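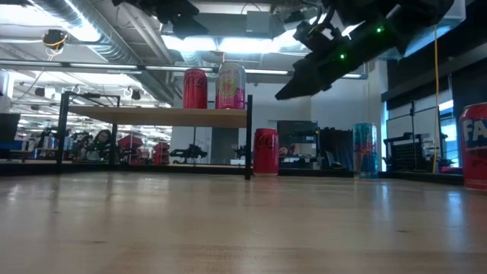 The Seam Holds the Pressure

A beverage can is two parts: a drawn body and a lid. The joint between them, the double seam, is formed in two operations on a rotating chuck. The first roll curls the edge of the lid under the flange of the body. The second flattens the curl and squeezes a thin ring of sealing compound into the gaps.

Most leaks begin in the first operation. If the curl is too loose, the second roll cannot correct it, and the overlap comes out short. Kaczmarczyk, a contract filler in Rurnulano, cuts 3 cans per shift from each seaming head and measures the cross sections under magnification. In September its line at Tinov logged 2552 cuts and rejected none for overlap, though two heads were reset for seam thickness.

Wear is slow and uneven. Kuvska, which regrinds seaming rolls, recommends checking the groove profile every 400 running hours - sooner on lines that change can diameter often. Slim bodies need their own chucks and rolls, and a changeover is a common source of bad settings.

Storage matters less than handling. A dented flange cannot be seamed properly at any setting.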